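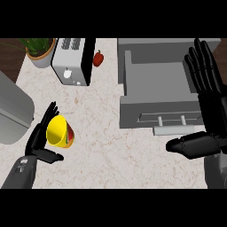
Chapter 4
Fractions You Can Eat: Ratios and Scaling in the Kitchen

When I was in school I was sure that ratios were something teachers made up to fill the hour before lunch. Then I got a job in a bakery called Werketti, and on my first morning I was handed a card that said 1000 grams of flour, 22 grams of salt, and a few other lines I couldn't read because somebody had spilled oil on them. Underneath, in pencil, it said "times 3 today." I had to work out what that meant with an apron on and people waiting. I got the flour right and forgot to triple the salt. The bread looked wonderful and tasted like wet cardboard, and I've been fond of ratios ever since.

So this chapter is set in a kitchen. You don't need to be any good at cooking to follow it (I've met plenty of fine math students who burn toast), but it would help if you had a recipe nearby, any recipe, with amounts written on it. Go get one now if you can. I'll be asking you to scribble on it.

What a ratio says

A ratio compares two amounts. If my pancake batter uses 3 cups of milk for every 4 cups of flour, I say the ratio of milk to flour is 3 to 4, and I write it 3:4. The order matters! If I write 4:3 and hand you the card, you'll pour in more milk than flour, and you'll be making something closer to crepes.

Notice that the ratio doesn't tell you how much batter you'll end up with. You could use 3 spoons of milk and 4 spoons of flour and feed a hamster. You could use 3 buckets and 4 buckets and feed the whole town of Trasden, where I grew up and where people take pancakes very seriously. The ratio is the same all the way up, and so is the batter. As long as both amounts are measured with the same cup, spoon or bucket, you're fine.

Students often mix up two kinds of comparison here, and I did it too for years. In the pancake batter, the milk is three fourths of the flour. But the milk is not three fourths of the batter. If we pretend for a minute that the batter is only milk and flour, there are seven parts altogether, and the milk is three of them, so it's three sevenths of what went into the bowl. The first one compares a part to another part. The second compares a part to the whole. Read the question twice and ask which one it wants - I still do this with my finger on the page.

Scaling up and down

To scale a recipe, you multiply every amount by the same number. That number is called the scale factor. My pencil note at Werketti was a scale factor of 3, so the flour should have been 3000 grams and the salt 66 grams. I used 22 grams of salt, and now you know exactly how I ruined the bread.

Going down works the same way, only the scale factor is a fraction. Half a recipe has a scale factor of one half. Most of this is easy until you meet an egg. If a cake takes 3 eggs and you want half of it, you need an egg and a half, and the usual way out is to beat one egg in a cup and use half of what's there. Mathematics is perfectly happy with half an egg. It's the cook who has to clean the cup.

What doesn't scale is just as interesting. If you make a recipe 4 times as large, you don't bake it 4 times as long, and please don't set the oven 4 times as hot. Time and temperature aren't ingredients. We'll come back to this in the section on the Akyol soup problem, where a very large pot takes its own sweet time to boil, and we'll draw some graphs to see what it's up to.

Percentages from the baker's side

Bakers have a habit that looks wrong the first time you see it. They call the flour 100 percent and compare everything else to it. With 1000 grams of flour and 22 grams of salt, the salt is 2.2 percent. Add up all the percentages on a bread card and you'll get far more than 100, and that's all right, as each one is a part compared to another part (there's that finger on the page again).

Before you go on

Take the recipe you found and write down the ratio of its two largest ingredients, if they're measured in the same unit. Then rewrite the whole card with a scale factor of 3. Circle anything that gives you trouble, such as "a pinch" or "one can," and keep the card. You'll need it in Section 4.1, where we start with equivalent ratios and a tray of lemon bars.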